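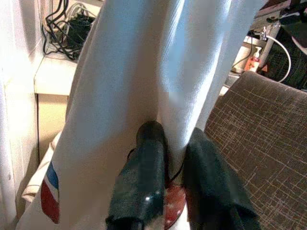
Two Grippers, One Pile of Laundry

Sofia Matos keeps a spreadsheet with 70 rows in it. Each row is one attempt by a robot to pick up a piece of fabric, and the column she cares about most is the one headed "let go when told."

"People ask if it can grab a towel," she says. "Grabbing is the easy half. Getting a towel to leave a rubber finger is harder."

Matos works at Prenmont, where she and Leonilde Bastos have been comparing finger sets for household jobs. One is the Garcia, a thick rubber-coated finger with a rounded tip. The other is the Nostum, thinner and stiffer, made for picking small parts out of trays. Both fit the same wrist, and both were tested on sheets, towels and work clothes.

The Garcia won on cloth, Bastos says, though by less than she expected. It can push into a hanging fold and pull it together without having to find an edge first. The Nostum needs an edge. When it gets one it holds better, and it is easier to aim.

"If I had to sort socks I would take the Nostum," she says. "For a bedsheet, no."

They dropped 3 of the early runs from the results after finding a loose screw in a finger mount. Matos wanted to drop more. Bastos talked her out of it.

The wrist camera was a longer argument. With cloth close to the lens the picture goes nearly all white, and the controller has very little to work with. Matos lowered the exposure in October and got the folds back, but lost detail in the shadows. She now relies on the head camera to line up the arm and uses the wrist view only for the last part of the reach. A printed stripe or a hem helps a lot. Plain white is the worst case — "and of course most of what we have is plain white," she says.

Bags bring a different problem. A soft bag needs one hand on the rim before anything can go in or come out, so both arms are busy and the timing between them matters more than grip force. Bastos says the older controller treated the arms as two separate machines. The new one plans them together, and she would not go back.

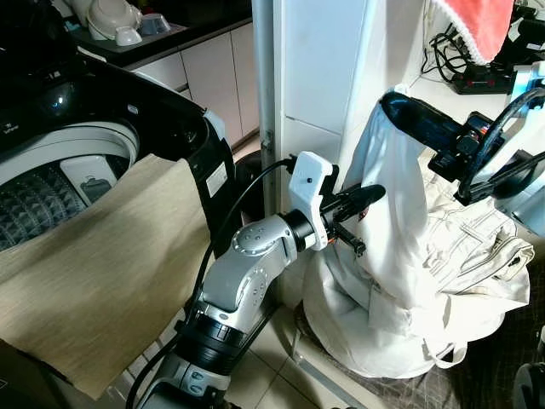
What comes next

The fingers are rated for 2,000 closings before the rubber has to be checked. Bastos thinks that number is too generous for denim and wants to look at them sooner.

Matos would like to try a softer rubber, and after that a finger with a fingernail of some kind. She has sketched 17 versions. "Most of them are bad," she says. "I'll print two."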